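3.2 Objects left on shared tables

The second part of the study concerns the meeting rooms of the Bresetti building, where tables are used by several groups and belong to none of them. We recorded 1528 objects on 23 tables during the observation period, which began in January. An object was included when it was lying on the table and was not fixed to it.

Small writing and paper tools were the most frequent class. They were often kept together in some low container, such as an open cardboard box with markers and an eraser, or a divided tray with a stapler (Figure 4). Drinking vessels formed a second class. A mug or a bottle is personal, but on a shared table its owner is difficult to know, and other users avoided moving it.

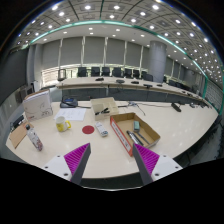 Figure 4. Objects on a white conference table, among them a desk telephone, a yellow mug and an upright book.

We therefore separated the objects into "room" objects and "personal" objects, following the scheme of the Ridis survey. The telephone belongs clearly to the first group. Books and loose sheets of paper were harder to classify, and two coders discussed each of them until they agreed. In 20 cases no agreement was reached, and these objects are excluded from Table 3.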